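4. What people keep, and what they say about keeping it

4.1 The box under the stairs

I went into this part of the study expecting to write about money. My hunch was that people hang on to a dead desktop computer because they paid a lot for it and it hurts to let it go. A few people did tell us that. Most talked about other things entirely, and I've had to rewrite this section twice to catch up with them.

Some numbers first, so you know what I'm leaning on. We mailed 2,000 letters to homes in Dillholm and Wisach, and 1,298 came back filled in well enough to use. Of those, 367 households said they had at least one desktop computer that was no longer in use but still in the home. Prasetyo Ginting and I then visited as many of the 367 as would have us, with a recorder and a short list of questions we mostly ended up ignoring. The visits were finished in April 2023.

The letter asked where the machine was. I love these answers. Under the stairs, behind the winter coats, "in the good cupboard," on top of a freezer, in a daughter's old room next to the daughter's old skis. One man in Wisach wrote "it is the table for the lamp" and left the rest of the page blank (we counted him as usable). Waltraud Harms, who coded the replies, sorted them into places people walk past daily and places they have to open or climb to reach. I thought that split was a bit fussy at first, but it did a lot of work for us later on.

People in the first group talked about the computer as a chore. They had plans for it, and the plans had been around for years. People in the second group had often forgotten it until our letter came, and several went to look before answering. When they found it, the mood changed. We heard about a first job, a divorce, a half-finished novel, a kid who learned to read off the screen. The machine had turned into something closer to a box of letters.

What tripped up both groups was that they weren't sure what was in the thing. I mean this literally. We asked people to tell us which part held their photos and papers, and a lot of them pointed at the monitor, or waved a hand over the entire tower. If you believe your wedding pictures are somewhere in that case, and you can't say where, then you can't give away any of it. Figure 2 is the kind of view very few of our households had ever had of their own machine.

Figure 2. Desktop tower on its side with the side panel removed. The gray box in the upper left corner is the power supply; the green board is the motherboard.

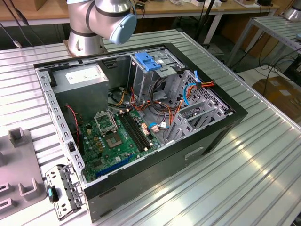
4.2 "I don't want somebody else in there"

The second big theme is privacy, and I'll admit I undersold it in the pilot. Kamarul Govindasamy kept flagging it in his notes from the Dillholm visits and I kept filing it under "data security," as if people were worried about bank details. Some were. But the word that came up over and over was "in," as in somebody being in there, looking around. One retired bookkeeper put it this way:

"I'd cleaned the house before you came. I can't clean that. I wouldn't know where to start, and I don't remember what I left out."

I think that's a housekeeping worry much more than a crime worry. She wasn't picturing a thief. She was picturing a stranger at the recycling center with nothing better to do on a slow afternoon, reading her emails to her sister. Two other people used nearly the same image without any push from us.

Wisach has a free drop-off program called Votura, and I'd assumed that people who knew of it would be quicker to part with things. They weren't, much. Knowing where to take the computer didn't settle what would happen to it after they'd handed it over, and the Votura leaflet (I have one pinned above my desk) spends its whole back page on opening hours. Nadhirah Sinaga asked people to read the leaflet aloud and stop wherever they had a question. They nearly always stopped at the same line, the one saying items are "processed." Processed how? By whom? Do they turn it on?

We also tried something that wasn't in the original plan. On the later visits we brought along a simple printed sheet naming the main parts of a desktop, and talked it through at the kitchen table. The sheet covered the power supply, the motherboard, the processor socket, the memory slots and the drive, with one plain sentence each on whether the part keeps anything after the power goes off. Kurniawati Menon wrote the sentences and she is very strict about plain. "This part remembers nothing" was hers, and people repeated it back to us with obvious delight.

Figure 3. Open tower showing the empty CPU socket with its metal bracket raised, the two black RAM slots and the long blue PCIe slot.
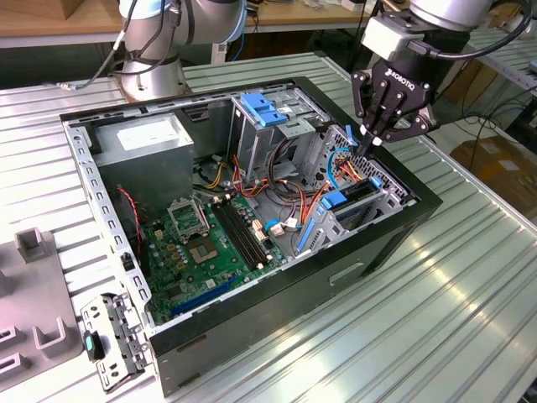
The talk got noticeably looser once the sheet was on the table. People who had been speaking of "the computer" began speaking of "the drive" and "the rest of it," and the rest of it was suddenly up for discussion. A couple in Dillholm who had kept a tower through three moves agreed, in front of me, that the case could go to a nephew. Then they argued for a good ten minutes over who would keep the drive. (I didn't record who won. I was being offered cake.)

I want to be careful here. We didn't set this up as a test, there was no comparison group, and people are polite to guests who bring printed sheets. Somebody who says "oh, that can go, then" in May may well have the same tower behind the same coats next winter. What I feel comfortable claiming is smaller. For these households, being able to name the parts made the object divisible in conversation, and while it stayed a single sealed thing, the talk tended to stop at "better hang on to it."

There's an older idea in the Kurek interviews, the ones done on sewing machines and radios, that people let go of household goods in stages - first the use, then the place in the room, then the thing itself. Our desktops fit the first two stages nicely. The third is where they stall, and I'll come back to that in Section 5, along with the lamp table.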